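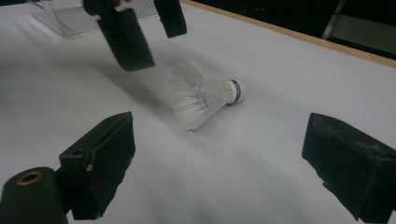 Dec 24, 2019

Sorted the shuttlecocks this morning, before the hall at Lustcombe shut for the holiday. The Ruddock feathers came in two lots and I wanted them graded before the Kullidwood match, so I went through them on the white table by the window, one at a time.

Method as last year. Look at the skirt first: any feather broken at the shaft and the bird goes in the practice box. Frayed tips are allowed if the vane is whole from the thread upwards. Then the thread itself, both rows, checked with a fingernail for loose glue. Then the cork, pressed with the thumb all round. A soft patch on one side makes it wobble in flight however good the feathers are.

Weighed the ones that passed. The balance was reading high until I moved it away from the radiator pipe, and I had to do the first 8 again. Final count 75, of which 47 are fit for matches. The rest will do for drills. Four went straight in the bin.

The second lot is drier than the first. Cracked two feathers just by straightening them, so I have put a damp sponge in the bottom of that carton, in a jar lid, and taped the carton shut. Must take it out after two days or the cork will swell. The Staline tubes hold humidity better than the Ruddock ones but the caps split.

Pale table is a great improvement on the green baize. The baize shed fluff into the feathers and hid the small broken bits.
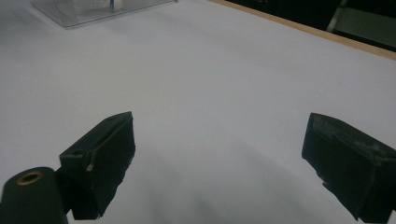 The white tabletop at Lustcombe.

Speed test still to do. It needs the full length of the court and the heating was off in there by eleven, so any result would have read slow. Will test three from each lot when the hall reopens, same end, underarm from the back line, and mark the tubes in pencil.

Home by one. Left the balance unplugged and the match tubes on the top shelf, caps upwards. Need more labels and a new roll of tape.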